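# Mimamik Site Shield

Keeps your website up and reachable when somebody out there would like it not to be.

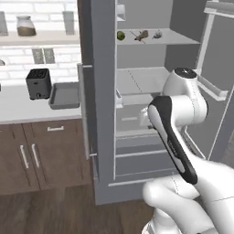 Efthymia Moschos wrote to us after her first month to say that she had put off buying anything like it for years, that the setup took her less time than lunch, and that her only complaint was that the welcome email was too long. We have shortened the email (a little!).

Site Shield sits in front of your website and sorts the visitors from the junk. When a flood of fake requests comes in, the kind meant to knock a page offline for an afternoon, the filter soaks it up and lets your real readers and customers through. You keep your own web host, your own domain and your own way of doing things. The only change on your side is a DNS setting, and our setup guide takes you through it slowly, with a chapter for people who have never touched one before.

We built the first version for Kourkoulas, a small news site that kept getting knocked over whenever it ran a story somebody disliked. That was a long December, with a good deal of coffee in it, and much of what we learned about stubborn attackers went straight into the product you can buy today.

## What you get

- Always-on filtering for up to 5 domains
- A saved copy of your main pages, shown to visitors if your own server stops answering
- Alerts by email or text message
- Traffic logs kept for 40 days, which you can download whenever you like
- Help from a person, by phone or chat

## Which plan to pick

**Murley** is the plan for clubs, shops and personal sites, and we'd start there if you're unsure. You can move up later without setting anything up again, and your settings come along with you.

**Hindorberg** is for busier sites, or for anyone who has been attacked before and would like more room. It adds custom rules, country blocking, and separate logins for up to 300 staff members. It also comes with a yearly check-up call, where we go through your rules together and clear out the old ones.

## Good to know before you order

Site Shield does not scan your computers for viruses, and it won't fix a weak password, so please keep looking after those as well. Sites that stream live video need a different setup, and we're glad to talk that over with you first. New accounts are usually active within 4 hours of ordering. You can cancel at the end of any month from your account page.

Plan details last updated 13 Sep 2022.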